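An Arm on the Bench in Wenton

Eleri Morris has built her robot arm four times, if you count the one that fell off the shelf. She counts it. The current version lives at one end of a bench in the shared workshop in Wenton, and when I got there on Saturday she had a wicker basket and a soft orange thing set out and was already talking before I'd found a stool.

"It's the grip you have to see," she said. "The reaching part anyone can get going in a weekend. The grip took me all of July!"

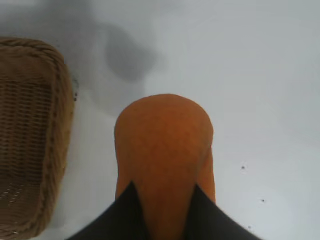
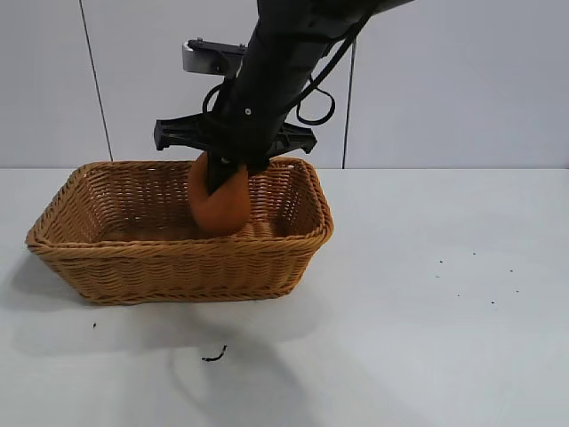
The orange piece between the fingers, from the camera down by the gripper and then from the one that looks at the bench.

Why start with something squashy?

Morris began with wooden blocks, like most people do, and found them a bit too forgiving. A block has flat sides and it doesn't care how hard you squeeze. "I could have the fingers closing way too tight and never know it," she said. "Then I tried something soft and it shot across the bench like a bar of soap. I was thrilled. Finally I had a real problem."

Her fix was mostly in the software. The fingers used to close to a fixed width, the same for everything. Now they close in small steps and the program watches how hard the motor is working, and when the effort climbs past a number she sets by hand, they stop. She has a notebook page full of those numbers, most of them crossed out. The one for soft things is 19. It has no units, and she laughed when I asked what it was 19 of.

"It's 19 of whatever the motor sends me. I keep meaning to work it out properly."

Two cameras, one old laptop

The arm came partly from a Cimden kit and partly from the scrap drawer. She has spent $800 on it so far, counting the motors she burned out, and she's cheerful about that too. The laptop running it all is one her sister was going to recycle.

Adding the second camera changed the project more than any of the motors did. The one at the gripper is great for the last couple of inches (she calls it "the nose"), but it has no idea where the arm is in relation to the bench. The other one sees the whole reach and can't judge the fingers very well. She spent two evenings getting the recordings to line up in time, and she still gets excited playing them back side by side.

"You watch one and think, yeah, that's a good grip. Then you watch the other and see you're coming in crooked. I love that. I could watch it for hours, and I have."

She's saved 4,000 short clips this way, sorted into folders with names like "nice" and "nope" and "what." The last folder is her favorite.

What goes wrong

Plenty, she says, and she'll tell you all of it. Cables are the big one. Leave them too short and they tug at the wrist, leave them too long and they find something to catch on. Baskets have their own troubles. The fingers have to clear the rim on the way in, so she added a rule that the arm lifts high before it moves sideways, and for a week it lifted high before doing anything at all, including switching off.

"It looked so proud of itself," she said.

Next up is a new set of finger tips with a softer pad, printed on the workshop's Flokmont, which she has booked for two nights. After that she wants to try socks. I asked whether socks were harder than what she's got now, and she put down her coffee and reached for the notebook.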